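Glossy white floor tiles in a hallway – seal the grout or leave it?
Flooring and Tiling > Advice

pellwood_dan
Wednesday, January 21, 2026
We moved in last April and the whole ground floor is large glossy white tiles with thin grey grout.

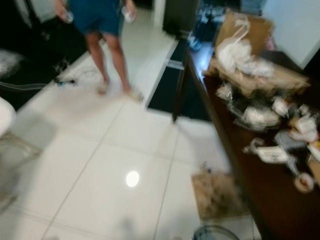
The tiles themselves are fine. The grout is the problem. By the front door it has gone much darker than the rest, and mopping only seems to move the dirt along the lines. I have tried washing-up liquid and a stiff brush, which helped for a week or so.

The previous owner left a box with a few spares in it marked Kovetti. I think they are porcelain but would not swear to it. Two questions. Should I seal the grout after cleaning it, and does the tile need sealing as well? A local fitter quoted £433 to clean and seal the lot, hallway and kitchen together, which seems a lot for a day's work.

marrow_lane
If it's glazed or polished porcelain, don't bother sealing the face of the tile. Glazed won't take it at all and you will be buffing off smears for days. Seal the grout only. Clean first with an alkaline grout cleaner, rinse twice, leave it overnight, then put the sealer on with a narrow brush and wipe any excess off the tile within ten minutes.

Grimshaw77
I'd disagree with part of that. Polished porcelain and glazed porcelain are different things. Polished can have tiny pores left from the polishing and some of it does stain if it was never sealed. Put a drop of water with a bit of food colouring on one of your spares, leave it an hour and wipe. If there's a mark, it needs sealing.

Also look at the broken edge of a spare if you have one. Same colour all the way through usually means porcelain, red or chalky means ceramic.

marrow_lane
Fair point about polished. I've only ever dealt with glazed.

tessa_b
We paid £408 for a similar job two years ago and I was not impressed. The grout looked lovely until the first winter, then the strip inside the door went dark again exactly as before. A bigger doormat did more good than the sealer.

Kianoush Shojaei
I lay floors for a living. £433 is reasonable if it includes a machine clean and two coats. Ask how many square metres and what product, and get it in writing. If he says one coat, do it yourself.

Tessa, a sealer slows staining down but it doesn't stop it. By an outside door I would expect to redo it every year or two.

For the dark strip I'd consider a grout colourant instead. It goes over the existing grout and wipes clean. The grout has to be properly degreased first or it peels.

Grimshaw77
Not a fan of colourant on a floor. Mine (a Brasteo one, mid grey) wore off in the doorway in nine months and looked worse than dirty grout. If a strip is that bad I would rake it out and regrout it. It's only a few joints.

Kianoush Shojaei
Raking out thin joints on gloss tile is where people chip the edges. It can be done, but go slowly and use a hand rake – no multi-tool unless you are used to one.

pellwood_dan
Thanks all. Did the food colouring test on a spare and it wiped off clean, so I'll leave the tiles alone. The plan is alkaline cleaner at the weekend, then sealer on the grout, and a proper mat. Will look at regrouting the doorway if it still bothers me.

tessa_b
Get the mat first.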